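Delel bench cell: gripper and wrist camera, frequently asked questions

Applies to the two-finger gripper with wrist camera as fitted at Esville and Nutholm. The Cuevas cell uses an older mount and has its own page.

How often should the fingers be checked?

Every 800 cycles of running, or when the cell has been moved. The counter is on the status page under Maintenance. Reset it only after the check has been completed and logged. A restart of the controller does not clear the counter.

What does the check consist of?

Power down the arm at the isolator and fit the lock. Try each finger by hand, sideways and then front to back. There should be no play at the base. Check that the linkage screws are fully seated. Wipe the finger faces with a dry lint-free cloth. Do not use solvent on the faces or on the camera window.

A screw has worked loose. Can I simply tighten it?

Once, yes. Take it out, clean the thread, apply one drop of medium-strength threadlocker and refit it with the torque driver from the cell drawer. If the same screw is loose again at the next check, replace the screw and inspect the link it passes through. An oval hole means a new link. Links are changed in pairs, left and right together, so that the wear stays even.

How do I zero the gripper after changing a finger?

Run Close Slow from the service menu with nothing between the fingers. When the motor stalls, press Set Closed. Then run Open Full and press Set Open. The two values should differ by 2,000 encoder counts. A smaller difference usually means that a link has been fitted the wrong way round.

Then run the camera check. Jog the wrist until the camera faces a plain, pale surface at close range, open the gripper fully and save one still. Both fingertips should stand at the same height in the picture, with clear surface between them. Compare the still with the last one stored for that cell.
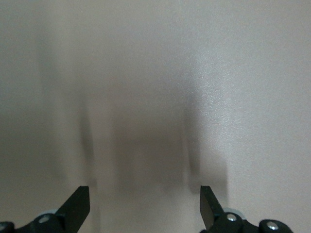 We had a comment on this step from Nutholm: the shadows of the gripper move whenever the overhead lights are changed, and the automatic comparison then reports a fault although the fingers have not shifted. Could the comparison be limited to the fingers?

It can. Open Compare, choose Mask, and draw the mask tightly round the two fingers. Leave the background outside it. Save the mask under the cell name, not under your own login, or the next shift will not see it. The mask must be drawn again after any change to the camera mount. The default threshold of 67 can stay as it is.

The fingertips are at different heights in the still. What is wrong?

Most often the finger is not pushed fully home on its base. Slacken it, press it down, tighten and repeat the zeroing from the start. If the difference remains, check the camera mount for tilt. A tilted camera raises one fingertip and lowers the other; a badly seated finger affects one side only.

The still is blurred all over.

Clean the camera window first. If that makes no difference, the lens ring may have turned. Return the camera to the workshop. The focus is set on a jig and should not be adjusted at the cell. Blurred shadow edges alone are not a fault.

Do the linkages need grease?

No. The joints are sealed. Grease on the outside collects dust, and dust gets into the window seal.

Can the Cuevas fingers be used on this gripper?

No. They have the same screw spacing but a thicker base, and the gripper cannot close fully with them fitted. Stock for this gripper is kept in bags marked D.

The gripper stops halfway when opening.

Note the fault code before clearing it. Code 2 is a motor overload: check for something caught in the linkage, then run Open Full at slow speed. For any other code, leave the arm locked off and report it through the cell log.

Where are the results recorded?

In the cell log, under Gripper. Enter the cycle count, the closed and open values, and any parts changed. Attach the still. Entries without a still are returned.

Page last revised in March. The torque table has moved to the spares list.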